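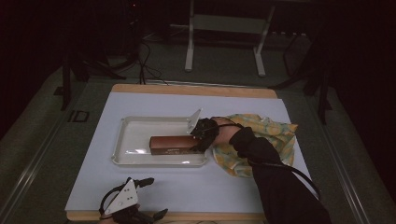
Hand-held gripper gripping a block in a shallow tray on a paper-covered worktable.

Home | Workshop | Kitchen | Storage | Guides
Search this site

Workshop Tips: Planning the Purchase of Hand-Held Grippers and a Demonstration Table
Prepared by Elsa Eskola, Clirnbridge Workshop Advisory
Apr 5, 2022

Members who intend to record manual tasks for robot training are advised to settle the table, the floor space and the storage before requesting quotations for grippers. The following tips are drawn from purchases reviewed by this office. They apply to small workshops and to home workrooms of similar size.

Decide on the task first. A gripper suited to blocks and boxes may be a poor choice for cutlery or folded cloth. Write down the objects to be handled, with the width of the widest one, and send the list to each supplier. Clirnbridge does not accept a quotation that omits the maximum opening of the fingers.

Budget for pairs. Many household tasks require two hands, and a second gripper ordered later may arrive with a different mount or firmware. The Numach starter pair was quoted to our members at $731, and the Kollimen pair at $649. The lower figure did not include cables. Once these were added, the difference was small enough that delivery time decided the matter.

Set a ceiling in writing. For a first station, this office recommends a limit of $3000, covering grippers, stands, table, computer storage and spare parts. Requests above the limit are held until the September review.

Cover the tabletop. Plain paper in a pale color is inexpensive and easy to replace, and most objects show up clearly against it. Buy a roll wide enough to cover the working area in one piece. Seams catch on the edges of trays and should be avoided. Tape the paper on the underside of the table.

Choose trays with a low rim. The operator should be able to lower an object without lifting the elbow above the shoulder. Shallow plastic trays wash easily with dish soap. A glossy finish will reflect the overhead lights, and members who find this troublesome in their recordings should ask for matte.

Plan the cables. Measure from the operator's wrist to the computer with the arm fully extended, then add slack for turning. Cables may be run along the top of the arm and held with soft straps at the forearm and above the elbow. Cables on the floor should be gathered into bundles and kept to the side of the table where no one walks.

Leave room for stands. Tripods and other splayed supports take up more floor than their catalog drawings suggest – mark the full spread of the legs with tape before ordering. Low-pile carpet is acceptable. Casters are not recommended on it.

Keep a parts box. Screws, finger pads and small brackets should be stored in one labeled container at the station. Morikawa supplies replacement pads in packs of 19, and one pack has been sufficient for a station in regular use. Pads should be wiped with a damp cloth at the close of each session and replaced when the surface becomes smooth.

Inspect on delivery. Open and close each gripper fully, check the cable at both ends, and confirm that attached plates are firm. Defects must be reported to the supplier in writing. Retain the original packaging until the warranty card has been returned – several suppliers will not accept a unit shipped in any other box.

Purchase request forms are available from the Clirnbridge office. Completed forms should list the supplier, the quoted price, the delivery charge and the name of the person responsible for the station.

This site uses cookies to improve your visit. Accept | Manage settings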